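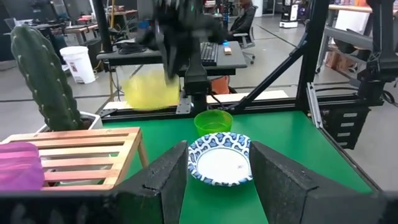 House rules for robots that put away the dishes

Sep 19, 2024

The rule book at Drindora is nine pages long, and the first two say nothing about robots. They cover tables, bowls and cables.

Drindora trains robot arms to do household chores, mostly putting dishes away. For most of its first year it had no written rules at all. Each operator set up the table from memory and ran the arms until something went wrong. Then Rosario Fontana, who manages the floor, went back through the records and found 2,938 recorded runs that could not be compared with one another. In some, a rack had been moved between attempts. In others, the operator had helped a bowl along by hand and made no note of it.

"We had a lot of work and not much to show for it," Fontana said. "You couldn't say which arm setup was better. You couldn't even say what the task had been."

The company asked Nour Sleiman, a safety engineer at the consulting firm Stestis, to help write a standard for the tabletop stations. Sleiman had spent years around large factory arms, where the usual answer is a fence and a locked gate. Small arms on a table are a different problem. People lean in to reset the objects dozens of times a day, and they get used to it. 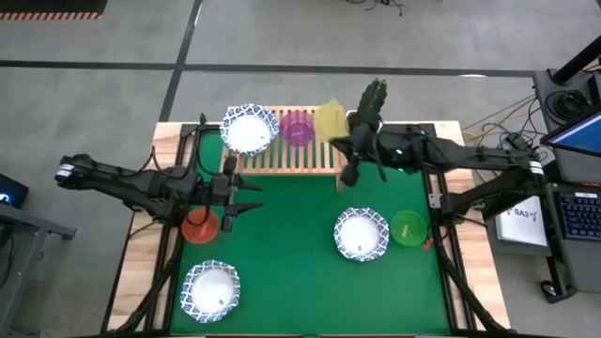
Two arms share a table set with bowls and a slatted rack. The standard treats everything between the rails as the arms' space.

Sleiman's first rule is that hands stay outside the rails while either arm has power to its motors. An arm that is standing still counts as moving. To reset the table, the operator pauses both arms, waits for the screen to confirm it, and only then reaches in. The person who pauses the arms is the person who starts them again.

The second part deals with the objects. Every task has a written list of what goes on the table, and nothing is added or swapped during a session. A bowl with a cracked or bent rim is replaced before the next session and the change is logged. Starting positions may vary, but the amount they vary is set ahead of time.

Ilaria Longo, who runs sessions on the afternoon shift, argued for looser wording there. A kitchen is never set up the same way twice, she said, and a robot that has only seen tidy tables won't be much use in one. The final text lets operators stack, tilt or overlap dishes as long as the task sheet calls for it.

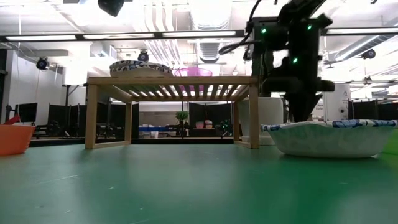
Dishes on and around the rack at a Drindora station. Where each item may start is written on the task sheet.

The part that caused the most trouble was the definition of success. Under the old habit, a bowl that ended up more or less on the rack was a success. Now it must stay there for two seconds after the gripper lets go. If a person touches it, the run is marked as assisted, and assisted runs are reported in their own column.

Success rates fell by up to a third when the new scoring came in. Fontana said the drop led to an awkward meeting with the company's backers in December. The scoring stayed.

Cables get a page of their own. They must be checked at the start of each shift with the arm moved slowly through its full reach, and any cable that pulls tight or rubs on an edge stops the station until it is rerouted. Jintana Saengthong, the technician who wrote that page, also wants a limit on how long one operator can work without a break. That rule is still a draft.

Other groups have asked for copies. Altari, which builds sorting stations for recycling plants, took the pausing rule word for word and dropped the section on objects, as its operators can't choose what comes down the belt. Rocío Jaramillo, Altari's head of operations, said her crew needed a week to stop reaching in early.

Sleiman plans to revise the standard once a year. The next version will say more about what to do when two arms reach for the same dish.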